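**Club project thread: kitchen sim, who's doing what before January**

**ellihirvonen** wrote:

OK so the old thread got buried under the pizza argument, starting fresh. For anybody who missed the meeting: the Nitville club is doing the simulated kitchen for the January showcase. We're training a policy on demos we drive ourselves, and we get 27 minutes on the shared GPU box per slot (yes, I know, I asked for more and got a look).

I've been driving demos all week and my main complaint is the wrist view. When you're down low over the marble next to the cooktop, the gripper eats the whole bottom of your screen and you're steering off two fingers and a prayer. I kept losing track of how close I was to the brick wall.
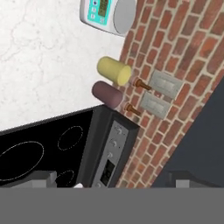
**sinan_a** replied:

I'd drop the wrist view from training completely. We did the Gourlay tabletop thing last spring with one fixed camera and it trained in half the time. Elli, you're making this harder than it needs to be!

**ellihirvonen** wrote:

You did the Gourlay thing with one block on a bare table, Sinan. There are cabinet doors in this one. I'm keeping both views till somebody shows me numbers.

**alper_oz** wrote:

+1 for both. Also can we PLEASE agree on a naming rule for the episodes? I opened the folder last night and found "final", "final2", "final_elli" and one just called "asdf". I'm pretty sure asdf is the best run in there, but I can't tell which seed it came from.

**sinan_a** wrote:

asdf is mine, sorry. Seed 4. I was in a hurry.

**trini_h** wrote:

Hi all, first post, I joined two weeks ago so be nice :) Could someone explain how the score works? The sheet says 5 points per finished task but then Sang-wook told me you lose points for bumping things. Is that per bump or per run? I had a run where I bumped the same cabinet door over and over (I was laughing too hard to stop) and it would be good to know how doomed I am.

**sangwook_g** wrote:

Per run, so not that doomed. The checker flags a run once and then doesn't care. The arm counts too though, all of it, elbow included. People watch the gripper and forget there's a lot of robot behind it. I look at the wide view before every reach now, especially with that tall door open on the right and the tray sitting close to the front edge of the counter. My bump rate got a lot better after I started doing that.
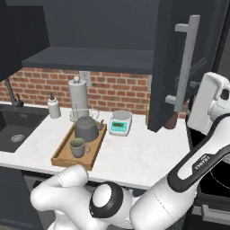 **trini_h** replied:

Ohhh, the elbow, that explains so much. I've been staring at the fingers this whole time. Is there a way to slow the arm down while I learn, or does that mess up the data?

**sangwook_g** wrote:

Set the speed scale to half in your config. Doesn't hurt anything as long as you stay on that setting for all of your demos. Mixing speeds is what got us in trouble last year, we had one set where the arm crept along and another where it moved like it was late for a bus, and the policy learned to twitch.

**sinan_a** wrote:

I disagree a little on that. Slow demos mean long episodes, and we're capped on GPU time as it is. I'd have Trinidad practice slow and then only save the full speed ones.

**alper_oz** wrote:

Or we let her save everything and filter later? Disk is cheap. We've got more than 3000 episodes on there and half of them are Sinan crashing.

**sinan_a** wrote:

Wow. OK. Fair.

**ellihirvonen** wrote:

Let's go with practice slow, save fast. And I'll make you a deal, Sinan: train one policy with the wrist camera and one without, same demos, same seeds. If yours wins I'll delete my wrist config and bring the donuts. Alper, write up your naming rule and I'll pin it.

**alper_oz** wrote:

initials_task_seed_number. No spaces. No "final". Pin it!

**trini_h** wrote:

Changed my speed scale, and I've got the Tuesday slot if anyone wants to sit in and yell "elbow" at me.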